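**Gripper comparison, weekly check-in**
November 29, 2019
Notes by Amirul Lumbantobing

We started late but got through nearly the whole list! Corrections to me before the next one, please.

## Left over from last time

The Dratari controller now boots with the right tool offset loaded, so no more typing it in by hand. It did forget the offset once when the e-stop was pressed during startup. That stays open. The spare finger screws are in the top drawer, in the bag marked Menon.

## Wrist camera on green bottles

This was the part everybody wanted to talk about. The job is still bottles and the red tray on the white table, and green plastic with liquid in it is giving the camera a very good workout. The red shows right through the bottom of the bottle and comes out a muddy brown, so the color mask we were so proud of in March throws away the lower part of the bottle and calls it tray. We also looked at the liquid line. The edge finder likes it a lot -- more than it likes the real outline of the shoulder, which is pale and hard to pick out against the gray wall.

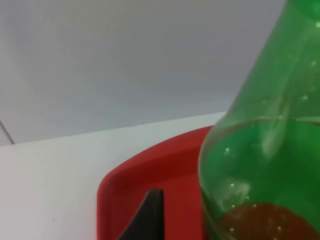

## Finger sets

Two sets are in the running, the Tilliretti wedge fingers and the Rallwood padded ones. Each set did 16 tries with the same approach path and the same closing speed.

- Tilliretti: the narrow tip gets in between bottles that stand close together, and that is a huge plus. It slipped twice on the label.
- Rallwood: lovely steady hold, no slips at all. It bumped the neighboring bottle more often than we'd like, mostly when coming in from the left.

Opinion in the room leaned toward Tilliretti with a thin rubber strip glued on. Worth a try before we spend money on anything else. The strip adds a little width, so the closing limit needs to be set again or the controller will report a false grasp.

## Two bottles on the tray

With a second bottle partly hidden behind the first, the detector sometimes draws one fat box around the pair. The labels are our best bet for splitting them. The big 雪碧 lettering on the front bottle is easy to find even at a slant, and the yellow spot on the label may work as a second marker.
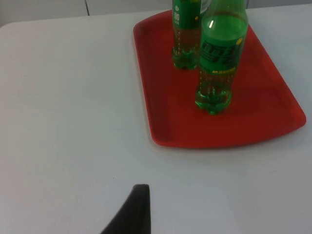

The small yellow printing is too blurred to be any use at this distance, so we'll leave it out of the matching. Moving the camera back a bit was suggested too, as the view keeps losing the caps. Agreed to test that after the rubber strip and not on the same day, or we won't know which change did what.

We have about 1,000 labeled stills to train the new detector on, and it was great to see that number go up so fast.

## To do

- Glue strips on the Tilliretti fingers and reset the closing limit (Amirul)
- Run the pair setup again with both finger sets
- Write up the Dratari startup fault with the log attached
- Put the old color mask settings in the shared folder before anyone changes them

The question of trying a different tray color was put off to the next meeting.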